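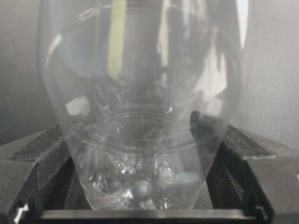 A clear plastic bottle, close up.

Stories > Short Fiction > The Well at Gosley

Last updated 12/01/2023

The county turned off the water in Gosley after the second test came back bad. By then Anum Khattak had lived in the house on Reven Road for nine years, and she had never thought much about where the water came from.

Her neighbor Fulgencio Cabello came to the door that evening with a bucket in each hand.

"You have anything put by?" he asked.

"Half a case of soda."

"That won't flush a toilet."

He left her one bucket and went back across the road. It was rainwater from his barrel, and there were leaves in it. She stood it next to the tub.

The truck came to the school parking lot every morning at seven. You gave your street and got two gallons a person. Anum said two people the first day, though her sister Shagufta had moved out in the spring. The woman with the clipboard wrote it down without looking up. Anum carried the four gallons home in two trips and felt bad about it until lunch, and then she washed her hair.

On the fourth day the woman with the clipboard was Humaira Butt, who had gone to school with Shagufta.

"Reven Road," Humaira said. "Is she back?"

Anum looked at the line behind her. It went past the bike racks.

"No," she said.

Humaira crossed something out. She gave Anum two gallons and called the next person.

That night Anum phoned her sister. They had not talked since the argument over their mother's furniture, and the phone rang for a long time.

"The water's off here," Anum said.

"I saw it on the news. It said 385 homes."

"I told them you still lived with me. To get more."

Shagufta was quiet. Then she laughed, which she had not done on the phone with Anum in a good while.

"Did it work?"

"For three days."

"Who caught you?"

"Humaira."

"Oh, no," Shagufta said. "She'll tell everybody."

They talked until almost eleven. Neither of them brought up the furniture. Shagufta said she could drive over on her next day off, it was only 51 miles, and she had room in the trunk. Anum told her not to bother, and then told her the back road was closed at the bridge and she should come in by Skovitz.

In the morning she took Fulgencio's bucket back, rinsed as well as she could rinse it. He was already up, looking into the barrel.

"My sister's coming," she said.

"Is she bringing water?"

"She says so."

He nodded and filled the bucket again.

14 comments | 134 shares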